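Category: Robotics / Equipment Planning

3.2 Budgeting for handheld gripper units

Purchase planning for the Brundgate site began with the number of handheld units needed to keep two collection routes running in parallel. Each unit consists of a gripper housing, a finger set, a wide-angle camera and a mounting plate. We requested quotes from Skimalex and Floveck for 4 complete units. The Skimalex quote came to $2000 per unit with fingers included. Floveck listed the housing separately and charged for fingers by the set, so the two offers could be compared only after a replacement rate had been fixed.

We set that rate at one finger set per 800 grasp cycles. The value is conservative and was chosen before any wear data existed for indoor routes with doors, panels and glass partitions. Figure 4 gives the camera view on such a route.
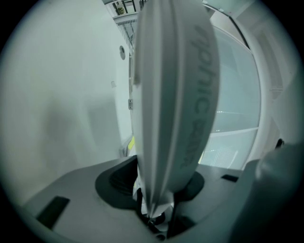 Khan Laboratory, Equipment and Methods Group

Figure 4. View from the handheld unit. The white finger rises from a recessed socket in the dark gray housing, with a glass panel to its right.

The finger takes up the middle of the view, and its surface shows soft vertical creases. Creasing was not used as a criterion for replacement. Fingers were budgeted as consumables and housings as capital items with a service life of two years. The socket hardware was assigned to the housing, so a damaged joint is charged to the capital line even when the finger can be reused.

Under these assumptions the Floveck offer is cheaper in the first year and more expensive in the second. The crossover falls in June of the second year if both routes run at the planned load. Shipping and import fees were left out for both suppliers.

Comments (2)

N. Sarkar: Was the 800-cycle rate applied to both suppliers? The finger materials may not be the same.

dkp_lab: We split housings and fingers the same way and our finance office sent it back. They wanted the first finger set capitalized with the unit. Worth checking before you order.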